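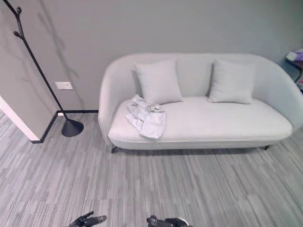
Skalum two-seat sofa, light gray

By Reece Gosling
November

The Skalum is sold as a "compact lounge sofa," and I'd take the second word lightly. It is a two-seater with a rounded back that runs straight into the arms, one long seat cushion, and a pair of square pillows in a matching gray. Valtcombe lists it at 821 with the pillows included. Take the pillows out of the price in your head and it starts to look expensive for what it is.

I'll give it the shape. Most small sofas look like a big one somebody sawed the end off, and this one was drawn at its own size. It looks fine against a plain gray wall. The legs are short and dark and leave a gap underneath that Valtcombe calls "easy clean." Measure your vacuum head before you believe that. Mine stops dead at the front edge.

The single cushion is the thing to think about. With no split down the middle, nobody gets stuck sitting on the crack. It also means one big cover to pull off when something spills, and wrestling it back on took me and Ryan Pickering the better part of an evening. Valtcombe says the cover is washable. The label says cold wash, hang dry, and I would follow the label.

On the color: pale gray shows everything except other pale things. Leave a shirt or a throw crumpled on the seat and from the doorway you might miss it. Coffee you will not miss.
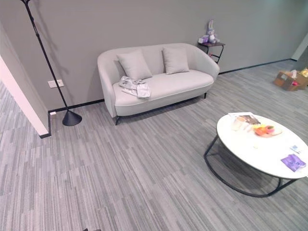
What to put around it

Valtcombe will try to sell you the whole room. You don't need the whole room. A small black side table at one end is enough for a phone and a lamp, or a lavender plush bunny if that's who lives with you. A round coffee table with a white top and a black frame goes well with the curved back, and there are no corners to catch your shins on. Gray striped carpet is forgiving under all of it.

The curve costs you wall space, though. The back is round and the wall is flat, so there's a wedge behind each shoulder that collects socks. Engelbrecht makes a straight-backed two-seater for 547 that sits flush, and if your room is narrow I'd look at that one first. It is uglier. The Tulik falls between the two on price and I couldn't get comfortable on it.

Comfort on the Skalum is decent for one person sitting sideways.

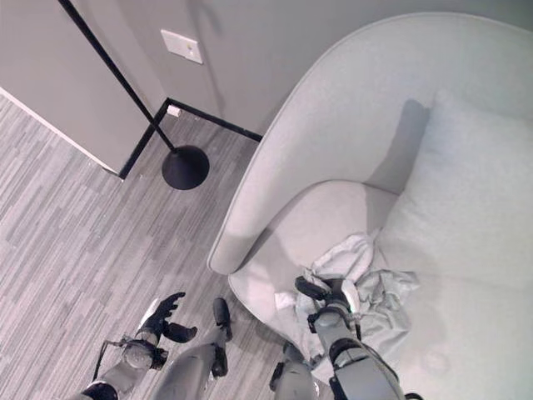

Two adults facing forward will bump elbows, because the arms come around further than you expect and push you both toward the middle. The loose pillows make that worse — I moved mine to the bed after 6 nights. The frame warranty is 3 years and leaves out the cushion filling, the part most likely to go flat.

Would I pay 821 again? On sale, maybe.

Recent items
Engelbrecht straight-back two-seater
Tulik lounge chair
Side tables for small rooms
Washing large cushion covers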